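Filed under: Apps & Messaging > How-To

How to Move Your Group Chats to Stokex Without Losing Everyone

Stokex has 25 settings screens, and you need three of them. The rest seem to exist so the menu looks busy.

Start with the export. In your old messenger, open the group, tap its name, and pick Export Chat. Choose "without media" unless you enjoy progress bars. Mine came to 1,879 messages, more than 861 of which were a thumbs-up.

Now open Stokex and go to Settings, then Chats, then Bring In History. Pick the file you saved. Leave the app open while it works — switching to another app stops the import, and it starts over from zero with no hint of shame.

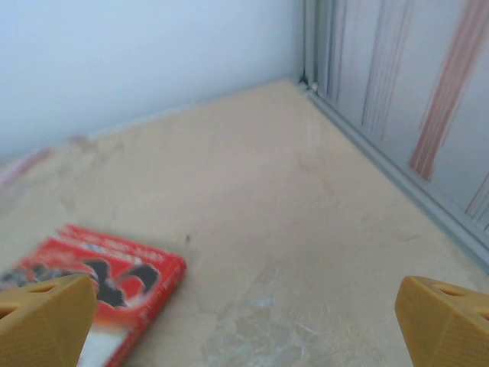 Aslı Sönmez wrote in to say the import kept failing for her until she took the emoji out of the group's name, after which it went through on the first try. I tested this with a group called Clukcombe Dog Walkers plus four paw prints, and she's right. Rename first, decorate later.

Next, invite people. Tap the plus sign, choose Invite by Link, and paste the link into the old group. The link expires after 9 hours, so don't send it at midnight.

Last, go to Notifications and turn off "Someone is typing." It is on by default. I can't imagine who asked for it.

Keep the old group going until the stragglers show up. My uncle is still in there, saying good morning.

Related
Brikus vs. Stokex: Which One Drains Your Battery Slower?
How to Mute a Group Without Leaving It
Demirtaş Keyboard: Setup and First Regrets
Backing Up Voice Messages on an Old Phone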